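Folding for Moler

I got the job at Unergate because I told Jinlong Shen I could fold a fitted sheet, and he said, right, you're hired, start at eight. I thought he was having me on. He wasn't! By morning tea I had a gripper in my hand and a pile of cloths, and he was explaining that they wanted 2,000 goes at it by the end of November, and that Moler (that's the robot) would learn to fold from whatever I did.

"Whatever I do?" I said.

"Whatever you do," he said, and went off to find the biscuits.

So I folded. You squeeze the handle, the fingers close, you drag a corner across, you let go. My first lot were shocking. Nosipho Zulu, who'd done the tea towels before me, reckoned I was going at it like someone wringing a chook's neck, and she showed me how to come in low and pinch just the hem. After that I got a bit of a rhythm up, and I started talking to the thing while I worked. Only small stuff. My sister's wedding, the traffic through Jodthorpe, whether I should ring Bongani back.

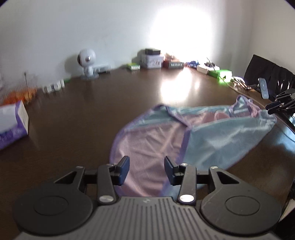 Anyway, by the time I'd done roughly 700 I'd picked up a habit, and I didn't even know I had it. Before every fold I'd give the cloth a little pat. Mum used to do it with the pillowcases, pat pat, as if they were a dog that needed settling, and I suppose it got into my wrist somewhere when I was a kid.

Then one arvo Jinlong called us all over to watch Moler have a crack on its own. We stood there with our mugs. The arm came down over the cloth and stopped, and I thought, oh no, it's stuck, that's my job gone.

Pat pat.

Nosipho laughed so hard she had to put her tea down. Jinlong said he could probably trim it out, it was wasting a second and a half every fold, and he looked at me for an answer, and I found I couldn't give him one. I said I needed the loo.

I rang Mum from the corridor instead of Bongani. She wanted to know if they were feeding me.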